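Open Afternoon at Handaseck: Questions People Keep Sending Me

I went to the January open afternoon at Handaseck and wrote a short, grumpy post about it. The mail since then has mostly been the same dozen questions, so I am putting the answers on one page. I don't work for them, I paid my own train fare, and I have no stake in whether any of this sells.

What is Handaseck showing?

A home-help system called Cleminel. The pitch is that a two-armed robot learns household chores inside a simulated house first, then gets moved onto real hardware. The open afternoon covers the simulated part only.

So there is no robot in the room?

Not one that moves. The leaflet says "see Cleminel at work," and I think a fair reader would expect a machine picking up real objects. You get a projector, a row of chairs and a person at a keyboard. If you are bringing children, tell them before you leave the house.

How long does it last?

The leaflet says it starts at 2:00 p.m. and ends at 4:00 p.m. The demonstration itself took up less than half of that. The rest was a talk on the company's plans and a long coffee break.

Who runs it?

Dede Abubakari did most of the talking on my visit. She answered direct questions directly, including the awkward ones, and I came away with more respect for her than for the leaflet.

What about the 163 tasks on the poster?

Ask what counts as a task. I did. Picking up an object from the floor is one task, and picking up the same object from a drawer is another. Abubakari didn't hide this, but the poster doesn't say it either. I would like to see the full list published, with the failures next to it.

Did they give a success rate?

They gave one for a single pick-up routine: 112 good runs in simulation. I asked how many attempts that came out of and was told the figure would be sent on. I am still waiting. Until it arrives, 112 means nothing to me.

Does it work in a real house?

I don't know, and nothing shown that afternoon could have told me. Simulated floors are level and simulated rooms are tidy. My own kitchen drawer sticks halfway and has a roll of tape wedged behind it. When I raised this, the answer was that the real-world trials are being handled with a partner, Drirnutix, and would be covered at a later event.

Can I try the controls?

Yes, if you put your name down when you arrive. I had 3 minutes. It was harder than it looked from the chairs, and I learned more from my own fumbling than from the slides.

Is the house they show a real place?

No, it is a computer model. They call it Dankwa. I was told it was not copied from any actual home, so don't read too much into the layout.

What does the work look like?

Mostly small household objects and a lot of reaching. 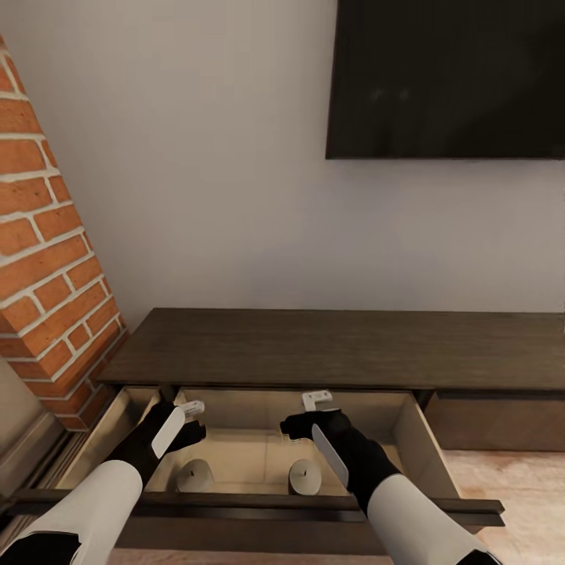
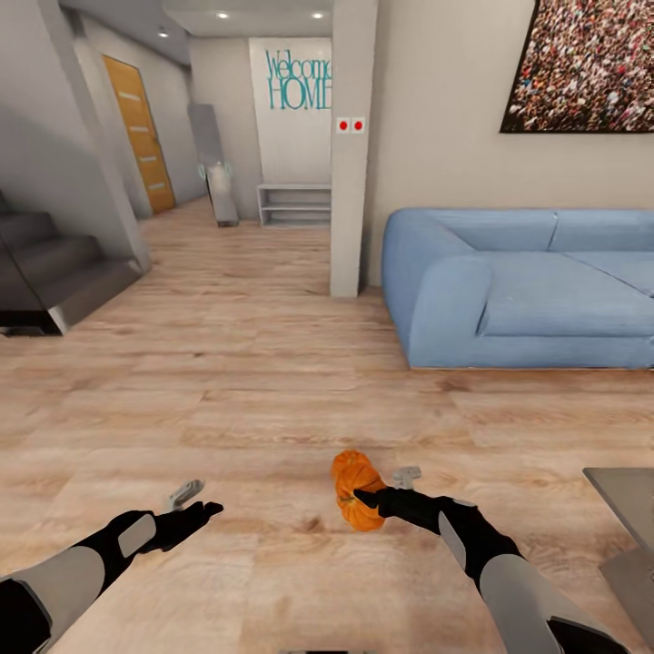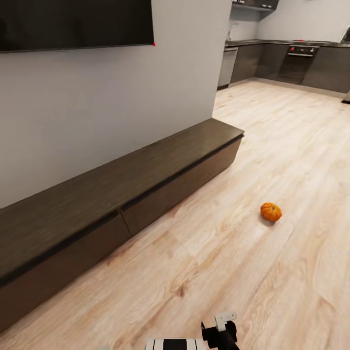
Is it worth the trip?

If you already follow this field, maybe. You can ask questions of people who know the answers, and that is rare enough. If you are hoping to find out whether a robot will be tidying your living room soon, stay home and wait for the real-world trials.

What does it cost?

Entry is free. Parking is not, and the lot was full by 1:30 p.m. Take the bus if you can.

Did they try to sell you anything?

There is a sign-up sheet for a waiting list. The host said 400 names were already on it. Signing costs nothing, but I left it blank. A long waiting list gets quoted to investors, and I don't want to be part of a number for a product I haven't seen working.

Will you go again?

I will go to the Drirnutix event if they let the public in. I plan to bring an ordinary drawer full of ordinary junk and ask them to find the scissors. If they send the missing attempt count before then, I will add it to this page.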